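Turkberg 413 throwing shoes, one season in

I coach throws at a small club and have competed in masters shot put for six years. I bought the Turkberg 413 in January to replace a pair of Pridiers with a worn-through toe.

The sole is smooth across the ball of the foot and turns easily on brushed concrete. On our older circle, which has been painted twice, it felt too fast for the first two weeks. I throw with the rotation, and I fouled a lot until the rubber scuffed up. 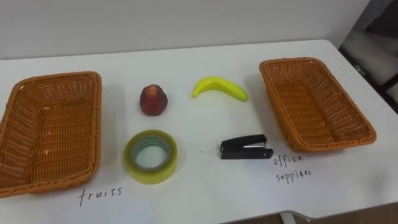 Fit is narrow. I went up half a size and still had to leave the midfoot strap on its last inch of Velcro. Karim Rizk, who glides, wore the same model at our Wednesday sessions and had no trouble with width, but he found the heel too rounded for a firm start at the back of the circle.

Weight on my kitchen scale was 569 grams for the left shoe. They feel heavier than the Pridiers in warmups, and I stopped noticing after a few throws.
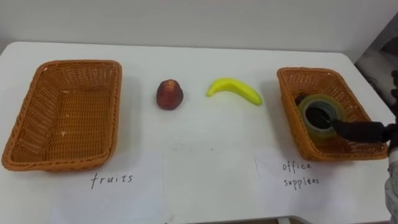
Two baskets, with a banana and a red fruit between them.

The stitching along the outside edge is still tight. The insole is thin and slides forward, so I glued mine down. Laces are too long and need to be tucked under the strap.

I paid 197 dollars, with 20 off for club members. For rotational throwers with a narrow foot, I would buy them again at that price. Gliders should try the Šindelář first.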